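February, 7.40 am, bench 3, coffee number one

Right, catching up on yesterday because I was too wrecked to write anything when I got home. This is the heat pad notebook (period pain pads, for anyone who's pulled the wrong binder off the shelf). Last entry was me whinging about the adhesive, and I'm going to whinge about it again further down, so settle in.

Power first. The Kallard cells arrived, finally, and they're a good bit fatter than the drawing. I can get one into the old pouch if I round off the corners of the foam, but then the whole thing sits proud of your tummy like you've got a deck of cards in your undies, and anyone in fitted trousers is going to hate it. Tried it on under my own jeans for an hour. Hated it! Ashok reckons we move the cell around to the hip and run a flat lead across, and I think he's right, annoyingly, because I argued against exactly that before Christmas.

So: hip pack, flat lead, Solanki connector for now. The Solanki clicks in nicely but it's stiff, and I keep thinking about someone trying to do it half asleep at 3 am, curled up on the bathroom floor. Need to try the softer one. (Where did the softer ones go? There was a bag of them in the drawer under the label printer. If you've got it, please put it back, no questions asked.)

Warm-up. Batch 666 (yes, yes, everyone's had their go) took about 300 seconds to come up to the low setting, which felt like forever. Two of the testers said the same thing in the diary forms, that by the time the heat gets there they've already given up and gone for the hot water bottle. One wrote "my wheat bag is ready before this thing is" and I can't really argue with her. Ashok Saxena wants to drive it harder for the first bit and then drop back. Fine by me as long as the skin-side cutoff is tested first, on the plate, with the logger on, before it goes anywhere near a person. Writing that in big letters on the whiteboard too.

Reading through the diary forms properly took most of the arvo. I'd been skimming them for temperature comments and missing everything else. Heaps of people mention their lower back. Not instead of the front, as well as the front, and often worse on day 2. Our pad does nothing at all for backs. There's also a run of comments from people with endo who get pain down the thighs, and I don't have an answer for that, but I've copied them all onto one page so we can stop pretending it's a rare comment.

Form 3637 is worth reading in full. She's had cramps bad enough to miss work since she was in high school and she lists everything she's tried, in order, with marks out of ten. We got a six. The TENS unit got a seven. Lying on the floor with her legs up on the couch got an eight, ha.

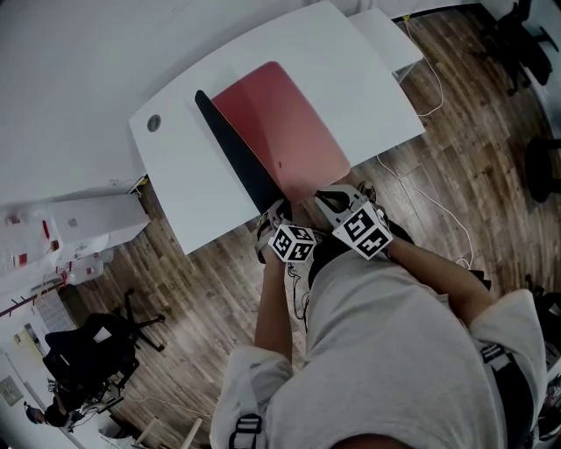

Adhesive, as promised. The Ilimel film is lovely and soft going on and then it lets go the minute you sweat, which for a heated product is not ideal. Puststead have a sample of something tackier but I wore a strip of it overnight and it left a red patch that was still there at lunch. So we're stuck (or not stuck, depending). Leaning towards a waistband version with no adhesive at all, at least for the next lot of testers, and going back to film later if people ask for it.

To do:
cut two hip pouches from the grey jersey, one with a zip
plate test on the cutoff, Ashok and me together
ask Puststead what's in that glue
write back to 3637, she asked if she could stay on for the next round, and yes please
rough out a back panel, even just in cardboard, so we can argue over the shape

Kettle's boiled. More after the plate test.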